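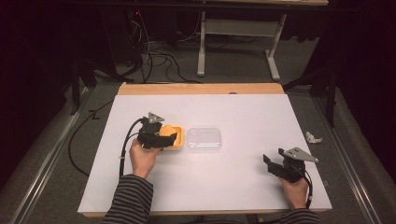 I've been putting off the big container sort since we moved to Tostwood, and this past week I finally made a start on it, so settle in, because I have opinions and I need yours. My method is simple. Everything comes out of the cupboard, and then I compare only two pieces at a time on a plain white board laid over the wooden table. A yellow-orange tub next to a clear box, say, the way I had them almost touching, and suddenly you can see which shapes are going to sit well together in a drawer. Both of those have rounded corners, which I love for wiping out and hate for packing, as you lose a bit of space at every corner. My question for you all is whether to keep the colored open tubs for small stuff or go over to clear boxes for everything. My heart says color. My sister-in-law says clear, and she has the tidiest pantry I have ever set foot in.

– plumcupboard

Forum > Home & Kitchen > Storage and Sorting > Clear or colored?

4 min read

ladleandlid wrote:
Oh, I am so glad somebody started this one! I went all clear two years ago and I'd never go back. I can see when the lentils are low from clear across the kitchen, and my husband has stopped buying raisins we already have (we got up to 9 bags at one point, and neither of us even likes them that much). Go clear, plum. You can always put a colored label on the front if you miss the cheerfulness.

oldbasket43 wrote:
I'm going to disagree with ladle, kindly. Clear is wonderful for food and terrible for everything else. Do you want to look at a tangle of rubber bands and dead pens every time you open a drawer? I don't. I keep the colored ones for odds and ends, one color per kind of thing, and even the grandchildren put things back where they belong. Yellow is string and tape at our house. It has been string and tape for so long that I call it the yellow when I need a piece of tape.

plumcupboard wrote:
Basket, "the yellow" made me laugh out loud. I could see that working for the hall drawer. I should have said that most of what I'm housing is sewing and mending things, with a little bit of baking – cutters, piping tips, that sort of business. The sewing is the worst of it. I have 43 spools of thread and no two the same size.

ladleandlid wrote:
Thread in clear! You want to see the shades!

tinroofmarge wrote:
Thread in the dark, please. Mine sat in a clear box on a sunny sill one July and the pinks went the color of weak tea on one side. If you go clear, put it in a drawer.

ladleandlid wrote:
Fair point about the sun, Marge. Mine live in a cabinet so I never thought of it.

notquitesquare wrote:
Can I put in a word about shape? You mentioned rounded corners and everybody sailed right past it. I measured my drawers before I bought a thing and I still ended up with gaps, because the boxes taper and the top is wider than the bottom. Measure at the rim. I bought the Wiltura drawer set and was very happy with how they lined up, and then they changed the size slightly and the new ones don't sit flush with the old. So buy all you need in one go, and a couple extra.

oldbasket43 wrote:
Or don't buy any. Half of mine came with something in them.

notquitesquare wrote:
I know, I know. But some of us like it when they match.

plumcupboard wrote:
I'm somewhere between the two of you, I think. I like matching in a drawer I open every day, and I couldn't care less about the high shelf. Square, did the Wiltura ones come with lids? I keep going back and forth on lids. An open top is so easy to drop things into, and then you tip it over once and spend the evening picking pins out of the rug.

notquitesquare wrote:
Lids sold separately. I bought them for the ones that travel and skipped them for the rest.

tinroofmarge wrote:
Pins get a lid. I won't be moved on that.

mendingby9 wrote:
Coming in to say I tried the board idea this morning and I'm a convert. I used the back of an old whiteboard and it was so much easier on my eyes than my busy tablecloth. I found two tubs I'd have sworn were the same and one was a good bit deeper. Plum, what did you decide on?

plumcupboard wrote:
Oh, that makes me happy! For now it's thread in clear boxes inside the drawer (thank you, Marge), cutters in the colored tubs with no lids, and pins shut up tight. The piping tips are still sitting in a mug. I'm off to the Monti store over in Vamisgate tomorrow to look at dividers, so if anyone has a strong feeling about dividers, speak up tonight.

oldbasket43 wrote:
Cut up a cereal box first and see if you even like having them.

Contact the moderators | © Tostwood Home Forum | Back to top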